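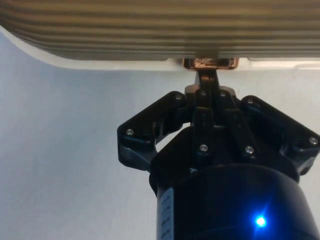 Welche Folienstärke eignet sich für Kartonetiketten im Kühllager?

Für Lagertemperaturen knapp über dem Gefrierpunkt genügt die Ausführung mit 67 µm. Sie bleibt beim Aufbringen von Hand ausreichend steif und folgt trotzdem leichten Wölbungen der Kartonoberfläche.

Mornent 67 – Polypropylen-Etikett auf Rolle, weiß matt

Das Mornent 67 ist ein Haftetikett aus Polypropylen für den Thermotransferdruck. Hersteller ist Flenivmont. Der Acrylatklebstoff haftet permanent auf Wellpappe, Polyethylen und lackiertem Blech. Auf silikonhaltigen Untergründen ist vorab ein Klebeversuch erforderlich.

Technische Daten
Material: Polypropylen, weiß matt
Materialstärke ohne Träger: 67 µm
Etiketten je Rolle: 900
Wickelung: außen
Träger: Glassinepapier, gelb
Klebstoff: Acrylat, permanent
Verpackungseinheit: 2 Rollen
Bestellnummer: 437

Druck und Farbband

Für den Druck wird ein Harzband empfohlen. Wachs-Harz-Bänder sind verwendbar, die Wischfestigkeit gegenüber alkoholischen Reinigern nimmt dabei jedoch deutlich ab. Die Drucktemperatur ist so niedrig einzustellen, wie es das Schriftbild zulässt – zu viel Wärme führt zu Welligkeit an der Vorderkante. Barcodes mit schmalen Strichen werden quer zur Transportrichtung schlechter gelesen und sollten um eine Stufe breiter angelegt werden.

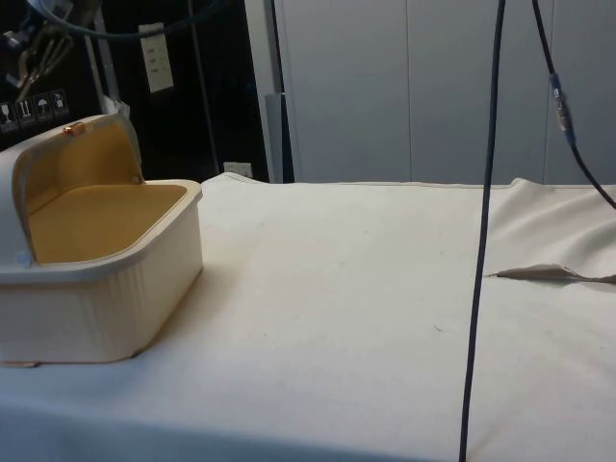 Nach jedem Rollenwechsel ist der Lückensensor neu zu kalibrieren. Bei den Druckern der Reihe Triteck erfolgt dies über das Menü »Medien«, bei älteren Geräten über die Vorschubtaste. Der Druckkopf wird mit Isopropanol und einem fusselfreien Tuch gereinigt.

Verarbeitung und Lagerung

Der Untergrund muss trocken, staub- und fettfrei sein. Die Endhaftung stellt sich erst nach einem Tag ein; Abzugsversuche vor Ablauf dieser Zeit sind nicht aussagekräftig. Angebrochene Rollen liegend und im Beutel lagern, vor Sonnenlicht geschützt.

Zubehör

Harzband Parsons, schwarz, passend zur Rollenbreite
Handspender mit Abreißkante
Kernadapter für Tischdrucker

Muster in der Ausführung matt sind auf Anfrage erhältlich. Die glänzende Variante entfällt ab Juli, Restmengen werden bis dahin ausgeliefert.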